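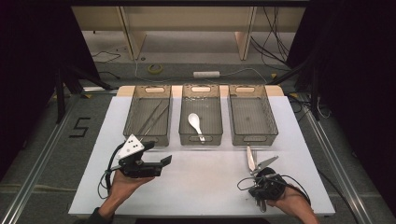 Figure 3. Smoky-gray bins with oval cut-out handles, set side by side on a white tabletop.

Home Articles Issues About

22 December 2023
Miyuki Sakai

3.2 Shared kitchen storage

We surveyed 40 households in the Mamia housing block in July. Small utensils kept in open bins were put back more often than those kept in drawers – mostly by children. In 14 households the bins had no labels, and we saw no clear effect from this. Drawer users spent about 70 seconds per search.

Comments

Siv Wallin: Were the drawers divided?

Prodow: Same at our place, drawers are hopeless.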